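Warning time and the Rundenitz radar

The Rundenitz early-warning site came up for review again in March, and most of the coverage stayed on cost. I would like to look at the part that decides whether the site is worth keeping, the time between detection and a usable track.

A single radar gives range and bearing. It does not give a confirmed threat until the return has been seen on 4 sweeps and matched against the flight plans on file. At low altitude the horizon eats most of that margin.
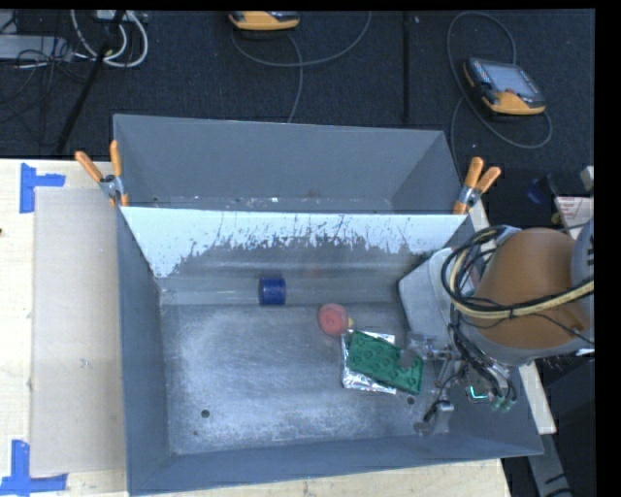

Liya Hailu
Defense systems analyst, Draltholm

The proposal on the table is a second station at Gagnon, 300 miles to the north. Two stations with overlapping coverage can share a track, so the second one does not start from zero. The gain is real only if the link between them is fast – the current one was built for voice.

Young-sook Heo has argued for putting the money into the link first and the station later. I agree with the order. A new antenna feeding an old line adds data that arrives too late to use.

The draft budget covers the station for five years. The link has no line of its own.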